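Workshop tips: hand-held grippers and marker tracking

Quick ones from the bench, mostly software. Ashton asked for these in August, finally typed up.

Print markers matte. Glossy paper blows out under the ceiling lights and the detector drops the ID.

Check your dictionary first. Left and right cubes need different IDs. If Arkov swaps your hands in playback, look there before you touch the calibration.

Rewrite the cube size in the config after any reprint. Ours was 3 mm out, every grasp in the replay landed short.

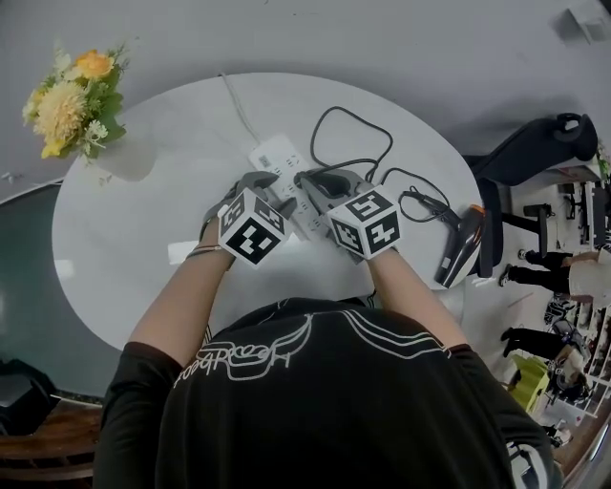
Both grippers on the power strip, hair dryer and its cord off to the right.

Cords are the hard bit. Planner treats them as nothing at all unless you turn on the soft obstacle layer (off by default, dont ask). Set padding to 7 mm, more and it refuses to reach in.

Trim the start and end of each take. Nermin's script does it, flag is --trim 16, thats frames not seconds.

Marker lost for a few frames? Interpolate. Longer gap, bin the take.

Name takes by task then number, eg strip_266. Colour of the gripper does not belong in the filename.

Back up the config before updating Arkov. It overwrites teh old one.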